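Thread on pose tracking for hand-held grippers, because the last release note got three replies asking what changed and the release note was one line long.

We record with two hand-held grippers, one per hand, wide fisheye on each. Per-gripper pose comes from visual-inertial odometry on that gripper's own video and IMU. Jaw width comes from the fingertip pads in the same video. No external tracking.

The task set this month is chopsticks into and out of a utensil holder. Thin, dark, nearly identical objects. It is a good way to find out what your tracker relies on.

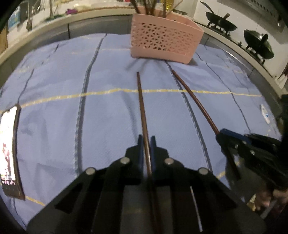 Both grippers on chopsticks, left-hand view.

First problem: the tablecloth. Woven texture gives plenty of corners, and the front end is happy to track all of them. Cloth moves. Drag a chopstick tip across it and a patch of features shifts by a few millimeters while the rest stays put.

The old outlier rejection was a single RANSAC pass per frame pair. A slow shift passes it every time. The solver takes the motion as camera motion and you get a drift that looks very smooth and is very wrong.

Nigel Hartley found it by replaying a session in Grostik with the feature tracks colored by age. The old tracks near the contact point were all sliding the same way. Nothing in the residual plots showed it.

Fix: each track now carries a consistency score over a window of 70 frames, checked against the IMU-propagated pose instead of the previous visual one. Tracks that disagree slowly get dropped like tracks that disagree quickly. Config key is track.window, default 70.

Second problem: the gripper itself. The screw heads on the linkage are round, silver and high contrast. Any corner detector loves them. They are also fixed to the camera, more or less, so each one votes for zero motion.

We had a static mask for this. A static mask is fine until the jaws open. The linkage swings out from under it and the screws come back as landmarks.

The mask is now a function of jaw width. We rendered it from the CAD model at 500 widths and look up the nearest one at runtime. Gemma Inskip wanted to interpolate between them. I tried it, the edges got worse, we went back to nearest.

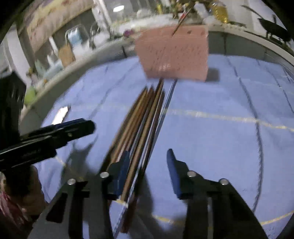

Jaw width estimation had its own trouble with bundles. The pads are dark blue, the segmentation expects two blobs with clear space between them, and a handful of sticks in that space will cover part of one blob often enough to matter. Motion blur does the rest.

When a blob loses area, its centroid moves, and the width jumps. Then the mask lookup jumps, then the screws leak in, then pose jumps. One bad number, 7 frames of garbage downstream.

Width now comes from fitting the linkage geometry to whatever is visible: pad edges, rivets, plate outlines. One degree of freedom, so two decent measurements are enough. It costs a bit more CPU. I did not bother with a GPU path.

Third problem: relative pose between the two hands. Each gripper runs its own map, and for a bimanual task the policy needs both in one coordinate system. We align the maps after recording, on shared background structure.

Countertop edges and cabinet fronts work well for this - long, rigid, visible from both sides. Potted plants do not. Leaves get matched with great confidence and move when anyone walks past.

The alignment step now weights landmarks by how long they stayed consistent across the whole session. Same score as above, longer horizon. Phone screens drop out on their own this way, since the content changes while the corners of the icons look perfect.

Todico 3,000-frame clips are the regression set. If you keep your own, rerun them before upgrading. Old and new trajectories are not comparable frame by frame, and the file header now has a tracker version so the loader will refuse to mix them.

Known open issue: if both cameras lose the background at once, say both hands low over the cloth, the maps can split. We detect the split and flag the clip. We do not repair it. Nigel has a branch that tries.

Planning side is unchanged. Nirnero still reads the same pose stream, same units, same axis order. If your replay looks mirrored after upgrading, you had a sign flip in your loader that was compensating for ours. That was fixed in April, please remove yours.

Tag is 2021-07-24. Bug reports with the raw video and IMU log attached get looked at first. Screenshots of a bad trajectory are hard to do anything with.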